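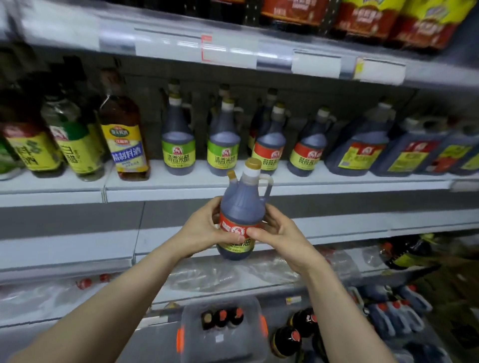

Workshop notebook / Bindery and stock

March 11, 2020

Zindano reprint, trade paperback. Book block 300 pp plus a four-page reading group section at the back, which the publisher added after the estimate went out. That takes us to 304, so the last signature is a full sixteen and the blank leaf we had planned has gone. The author note moves to the inside back cover. Cover file to be resupplied; do not plate the old one.

Spine width. The estimate used the caliper figure from the paper merchant's sheet. Measured on the dummy it came out wider than that, and the title lettering sat visibly towards the front board. I have asked for the spine panel to be redrawn from the dummy and not from the sheet. Same stock as the first printing according to the docket, but the first printing had no reading group section and was bound on the other line, so a direct comparison is of limited use.

Adhesive. Two dummies made with the usual hotmelt and two with the cold glue. Opened each at the middle and near both ends, pressed flat, closed, repeated. The hotmelt pair cracked along the inside of the spine at the third signature. Cold glue pair held, though one has a slight wave at the head which I put down to grain. Checked the offcuts: grain runs the wrong way on the sheets from the second pallet. Those sheets are set aside with a red slip. Please leave the slip on.

Marnik poetry pamphlets. 60 copies, sewn, 13 of them numbered on the better paper for subscribers. Three-hole stitch as before. The thread on the last lot was waxed too heavily and left a mark on the centre spread, which on this title is the only two-page poem, so use the unwaxed reel and draw it through once by hand. The numbered copies want the deckle left on at the fore-edge. Trim head and tail only.

The text of the pamphlet has one outstanding query. The third stanza on page 9 ends with a comma in the typescript and a full stop in the proof. The translator's marked copy agrees with the typescript. I have restored the comma and initialled the margin. If the press objects, the typescript is in the flat drawer.

Kodbridge backlist. Seven titles came over as scans with no working files. Went through the first two. The novel is usable: clean type, consistent margins, a few broken descenders that can be patched. The story collection is not. Pages were scanned from a copy with a tight gutter and the inner margin bends away by several characters on most of the left-hand pages. It needs either a fresh scan from a disbound copy or resetting. Resetting would be dearer but would also let us correct the running heads, which carry the title of the wrong story from page 70 to the end of that section.

The same collection has a note on the text that refers to "the appendix". There is no appendix in the scan and none listed in the contents. Possibly dropped from the paperback. Will check against a hardback if one can be borrowed.

Zakharchenko, second volume. Index proofs in. Page references are correct up to the plates and then drift by one, consistent with the plate section having been counted as a single leaf. Simple to fix by adding one throughout from that point, except for entries that refer to the plates themselves – those use roman numerals and should be left alone. Transliteration of place names still differs between text and index in more than 13 entries. I have followed the text in each case and listed the changes on a separate sheet, clipped to the proof.

Jacket for the same: the lamination on the sample lifts at the flap fold. Scored before laminating this time, which was the wrong order. Second sample to be laminated first and scored after, with the fold left under a weight overnight.

Guillotine. Blade changed in the morning. First cuts were square, later ones drifted at the tail by a small but measurable amount. Clamp pressure reset and the drift went away. The old cutting stick was grooved and has been turned.

To do:
Redraw Zindano spine, new cover file, fresh dummy on right-grain sheets
Reel of unwaxed thread for Marnik
Quote for resetting the Kodbridge stories, with and without corrected heads
Return Zakharchenko index with the separate sheet attached
Order cutting sticks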